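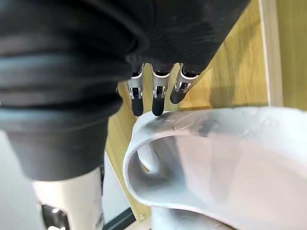

I promised Nermin I would give the robotics club a fair hearing before writing anything, so I sat through three Thursday sessions. My opinion has moved a little. It hasn't moved far.

The project is called Stundidora, and the students describe it as a robot that tidies up. My son joined in February, along with 13 others, and each family paid 60 dollars toward parts. I don't mind the money. I mind the flyer, which says they will "solve household robotics" by the end of the school year. Grown adults with real budgets haven't done that.

What they do in a session is much smaller, and to me more interesting than the flyer. One kid drives, one kid watches the wrist view on a laptop, and the rest argue. The hand gets lined up with something, usually a bowl, and then there is a long talk about whether the fingers are too far left. Walid Karaki runs the club and has the patience of a fisherman. I asked him what the success rate was. He said they had 272 tries logged and that "success" was still being defined. Hmm.

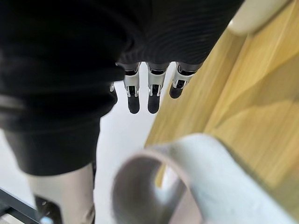
Fingers down, next to the wood. The wrist view is harder to read than you'd think.

My main complaint is the log. When a try goes badly the students tend to call it practice, and practice doesn't get written down. Zerrin Yazıcı, who is 16 and by far the sharpest person in there, brought this up herself and got voted down. I'd have sided with her. If you want 2,000 tries by summer, as the plan on the wall says, then the ugly ones have to go in too.
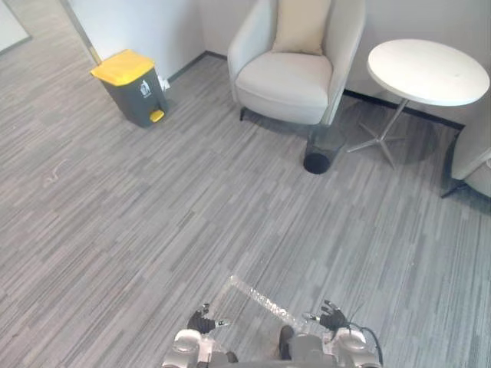 The floor work bothers me less, maybe since the claims are smaller. Picking up trash is a job you can judge by looking. Either the thing ends up in the bin or it doesn't, and a parent with no engineering background can tell which. I'd drop the bowls for a month and do only that – but I'm not the one teaching it.

My son thinks I'm being sour. He's signed up for the next term and I've said yes, on the condition that he shows me the log, bad tries included.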